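**Ticket 408 — matching gift not applied to savings group donations**
Opened by: Seema Garg, donor services
Status: resolved, monitoring

Gifts to the Flosodholm savings group fund stopped drawing the match after the November import. The donor page still shows the match as open. The ledger shows 107 gifts posted, 15 of them with no matching line.

Checked first: the match cap. Not reached. Checked the fund code in Ellent against the one in the grant record. Ellent has a trailing space on gifts entered from paper forms. All 15 unmatched gifts came from paper forms.

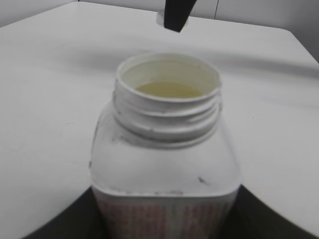 Fund code trimmed in the import template and the 15 gifts re-run. 14 matched. The last is coded to the soap-making group in Abbasi, a separate fund with its own rule. That group's item page also needs an edit: it lists "jar with cap", and the white jar has a threaded neck but no cap on it. Changed to "jar" until the group confirms what it supplies.

Abbasi gift: the rule requires a minimum of $20 and the gift was entered as $2. Scanned form reads $20. Corrected, re-run, matched.

Receipts for all 15 reissued through Risance. One bounced — old email address, sent by mail instead.

Open: add a trim step to the paper form screen itself. Assigned to Seema.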